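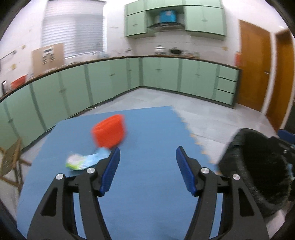
A morning at the Wysocka flour mill

In June I went with my daughter to the open day of the Wysocka mill, which lies at the end of the Pivden road, past the grain silos. I bake bread at home for many years already and I buy their rye, so when I saw the paper notice in the bakery I wrote down my name the same day. The tour was free but you had to book, and they took only 16 persons in each group. Ours was the first one, at nine in the morning.

The bus stops at the bottom of the hill and from there you walk. I would advise good shoes. The footpath is gravel and there is no shade, and the gate for visitors is not the gate you see first. The first one is for trucks. We lost some minutes there until a driver showed us the way around.

Our guide was Noeline Whitelaw, who has been working at the mill for 32 years. She began in the packing room and now she is responsible for the quality of the grain. She gave each of us a hair net and a pair of ear plugs, and asked us to take off rings and watches and leave them in a locker. My daughter was very pleased with the hair net and wore it home.

We started outside, where the trucks are weighed. Before any grain is tipped, a long metal tube is pushed into the load in several places to take a sample. The sample goes to a small laboratory beside the weighbridge. They look at the moisture first, then the protein, then they sieve it for stones, seeds of weeds and broken kernels. If the wheat is too moist, the truck goes home again. I asked if the farmers become angry. Noeline said that they do, but they come back.

After this comes the cleaning, on the top floor, and I must say the stairs are steep. There are 354 steps if you go up and down to every level as we did. One older gentleman stayed below and was given a chair and a coffee. The grain passes over shaking sieves, then through a stream of air that carries off the dust, then past magnets. Then it gets some water and it rests, up to one day for the hard wheat. I did not know about this resting. The water makes the bran tough, so it comes off in big flakes and does not break into the flour.

The roller floor was for me the best part. The rollers stand in two rows, painted green, and the whole floor trembles a little under your feet. With the ear plugs you could not hear the guide, so she had written the explanations on cards and held them up one after the other. Through a little window in each machine you can put in your hand and take a pinch of what comes out. At the first rollers it is coarse like semolina with brown pieces. At the last ones it is so fine that it squeaks between the fingers.

They still keep one pair of stones, for the wholemeal rye and for a spelt flour which they sell under the name Gidik. The stones turn slowly and the flour comes out warm. I had always thought that "stone ground" on the bag was mostly decoration. I bought two kilos.

The packing room was the least interesting for me but my daughter liked it the most, because of the machine that sews the paper bags closed. There was a board on the wall with the number of bags from the day before, 3,529. The new dust filters in this room, of the make Silisent, are quieter than the old ones, and here we could finally take out the ear plugs and ask questions. Somebody asked how long flour can be kept. White flour one year in a dry cupboard, wholemeal three months, and better in the fridge if you have the space.

At the end there was bread with butter in the canteen, four kinds, and all were baked with the mill's own flour. The dark rye was a bit too sour for my taste. The loaf with spelt and honey was excellent and I asked for the recipe, which they had printed on a sheet for visitors. It needs a very wet dough, much wetter than I am used to, and a night in the fridge.

Some practical things. The tour takes two hours. Children under six are not allowed on the upper floors. The shop takes cards, but the small stall with honey and eggs beside the gate takes only coins and notes. Toilets are next to the canteen. The bus back to town goes once an hour, and if you stay to look at the shop, as we did, you will miss the first one.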